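4. Pairing your Telholm earbuds and setting up your first listening profile

You've charged the buds and picked your tips, so now comes the fun part! Most people get through this section in 15 minutes, and the listening profile alone takes 5. Find a room where you can hear yourself think – a humming fridge is fine, a running dishwasher will throw off the hearing check.

4.1 Before you start

Charge your phone to at least 18 percent. The Telholm app won't begin a firmware update below that level, and there is nearly always an update waiting the first time you connect.

If you owned the older Nulex model, open your phone's Bluetooth list and choose Forget for it. The two show up under very similar names and it is easy to tap the wrong one.

4.2 Pairing with a phone

1. Put both buds in the case and leave the lid open.
2. Press and hold the button on the back until the light blinks white.
3. On your phone, open Settings, then Bluetooth.
4. Tap "Telholm 539" when it comes up in the list.
5. Wait for the two rising notes. You're connected!

Note: If the light blinks amber, the case is still trying to reach the last device it knew. Close the lid, wait a few seconds and go again from step 2.

Caution: Do not hold the button past the point where the light turns solid red. This starts a full reset and wipes any saved profiles.

4.3 Adding a second device

The buds can stay connected to two devices at once, and it's a lovely thing to have once you get used to it. Music from the laptop pauses by itself when the phone rings, then picks up where it left off.

1. With the phone still connected, open the lid and press the button twice, quickly.
2. On the second device, choose "Telholm 539" from the Bluetooth list.
3. In the app, go to Devices and drag the one you want calls to come from to the top.

Some desktop computers list the buds two times, once for music and once for calls. Pick the music entry for everyday listening. The call entry sounds thin and flat, and a lot of people write to us thinking something is broken.

4.4 Making a listening profile

Mayu Sugawara, who tuned the sound on this model, spent most of a December on these tones, and it's worth giving them a quiet few minutes.

1. Put both buds in and open Profile in the app.
2. Choose Ueda (warm, a little extra bass) or Zemholm (clear, good for voices) as your starting point.
3. Tap the screen each time you hear a tone. Some are very faint, so don't worry about missing a few.
4. Tap Compare to switch between your profile and the plain sound.
5. Name the profile and save it.

Try Compare with a song you know really well – you may notice a backing vocal you've missed for years!

Note: Run the check again if you change tip size. A looser seal takes away bass, and the old profile won't match.

Caution: Keep the volume at the app's suggested level during the check. Turning it up gives you a harsh profile that is tiring to listen to.
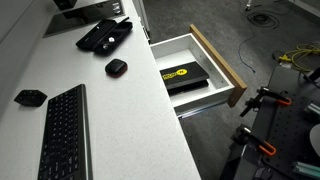
Earbud charging case on a countertop, next to an open zippered case.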